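Simulation Kit Review: Progress Report for the Second Period
To: Zineb El-Sayed, Equipment Fund
24 September 2020

Hi Zineb,

You asked for something shorter than last time, so I'm skipping the background on how we picked the kits. The short version is that we're still comparing two simulation packages for the training lab, Trolilell from Garadov and the Rotisby starter kit, and I've spent most of my hours since June on Trolilell. I like it more than I thought I would! I also have some complaints, and they're further down.

Where the money stands first, because I know you'll scroll for it. We've used 400 dollars on the Trolilell trial seats and nothing at all on Rotisby, which gives you a free look before you pay. The trial seats run out at the end of this period. I haven't renewed them and won't until you and I have talked.

Now the fun part. The job I've been running is the one the instructors asked for, a small pick task at a table with a blue bin and some short hollow cylinders. It sounds like nothing, but hollow parts are a pain. You can go around the outside of one, or you can put one finger inside and pinch the wall, and each way goes wrong in its own special manner. I wanted to know if a beginner could set up both kinds of grasp without writing code, and with Trolilell the answer is yes (after a bit of swearing at the menus). 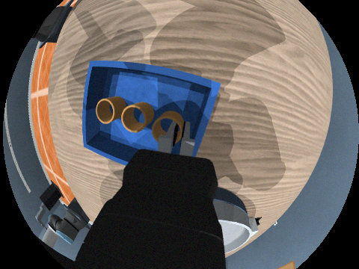
The grasp editor lets you drag the approach angle with the mouse and replay just the last stretch of the move, so you're not sitting through the whole run every time you nudge something. I can't tell you how much time that saves. Rotisby makes you start over from the home pose, and by the fifth try I was ready to go make lunch. Trolilell also lets you swap the lighting without touching the rest of the setup, and I've been leaning on that a lot, since strong shadows are exactly what trips up the vision exercises in the second half of the course.

The part I was most worried about was the wrist view. Our students will be working from a very wide round view, looking past the gripper, and the cheap packages tend to fake it by squashing a normal picture. Garadov claims a proper wide lens model. I spent a long afternoon moving the arm away from the table and out over the floor, mostly because floor tiles are a great ruler. If the lens model is sloppy, the grout lines go wobbly in places they shouldn't. I didn't find anything that bothered me. The lines bend more and more toward the sides and crowd up near the walls, which is how I'd expect a lens like that to behave.
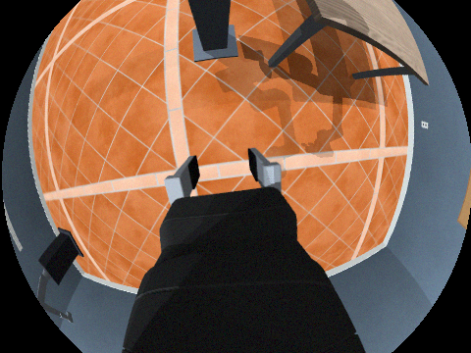 Trolilell wrist view over the tiled floor, gripper open and holding nothing.

Ezzat, the add-on that records the runs, has been more of a mixed bag. It saves everything you'd want and it plays back smoothly, but the naming is a mess. Every run gets a long string of letters and you have to rename it by hand, and if you forget, good luck finding it the next day. I wrote to Garadov's support people about it and got a friendly reply with no fix in it. I also hit two crashes, both when I changed the lighting while a recording was going. My workaround is to stop the recording first. Students will forget to do that, so I'd want it fixed before we put a whole class on it.

The other complaint is the handbook. It's written for people who already know the product. I ended up making my own cheat sheet, 6 pages so far, and I'm happy to hand that over to whoever teaches the course. It covers loading the room, opening and closing the gripper, switching views, and getting back to a clean start when things go sideways. I still owe it a section on grasp settings.

I've also been checking that the surroundings stay put when you look at them from the wrist, things like the dark post on its square base and the wooden top over in the corner. Students will use those as landmarks to work out which way the arm is facing, so I care about them more than the brochure does.
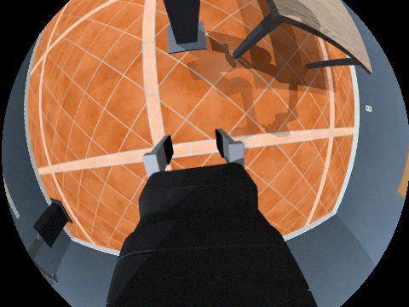 Open gripper in the same room, with the post and its base plate at the top of the view.

What's left for me to do: finish the same pick task in Rotisby so the comparison is fair, get a real answer on the recording crashes, and sit two of the instructors down with the cheat sheet and keep my mouth shut while they try it. I'd also like a written price for classroom seats. The one I got over the phone was vague and I don't want to plan on it.

If you made me choose today I'd go with Trolilell, and I'd hold off on Ezzat until the next version. Could you let me know whether the fund would cover one more block of trial seats? I'd need a yes before I book the instructors. Call me whenever, mornings are best.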